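The Upgrade You Probably Don't Need

17 Feb 2026

Every October, like clockwork, my inbox fills with people asking which new desktop they should buy before the holidays. My reply has hardly changed in years: why are you buying one at all?

The industry hates that question. Tanwood, which sells mid-priced towers to families, would like you to believe a computer goes stale after three years. Its latest ads promise a machine that "keeps up with your life." My life consists of email, a spreadsheet and too many browser tabs. It's not hard to keep up with.

I asked a repair shop in Olmedo to share its records on the desktops it took in last year. There were 2,829 of them. The most common complaint was that the computer had become slow, and the most common fix was a new drive and a good cleaning. The average bill came to $219. A comparable new Tanwood costs several times that.

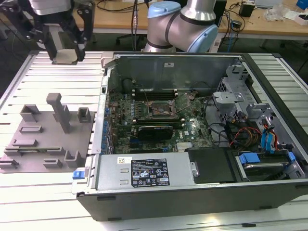 A desktop tower with its side panel off.

Of course, a repair shop has its own reasons to like repairs. I don't take its numbers as gospel, and I'd be wary of anyone who does. Some machines really are finished. If the main board dies in an 11-year-old computer, let it go.

But the sales pitch for new hardware gets far less checking. Stoltivden, the trade group that hands out those green stickers, says its members' desktops are "built for easy service." I read the rules. A maker can earn the sticker by posting a manual online – there's no demand that parts be sold to the public, or that they be sold at a fair price. Stolley, a smaller brand, does sell parts, but its replacement power supply costs almost as much as a used computer.
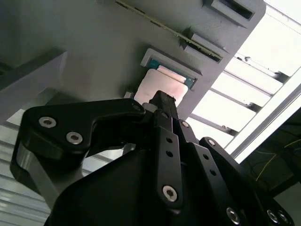

Should I replace a slow desktop that is five years old?
Try a new drive and more memory first, and price a new machine only if those don't help.

The other claim I keep hearing is that new computers pay for themselves in lower power bills. Maybe in an office with 4,000 of them running all day. At my house the savings would barely cover lunch, and I'd still have an old tower to get rid of. Mine is staying under the desk for now, fan noise and all.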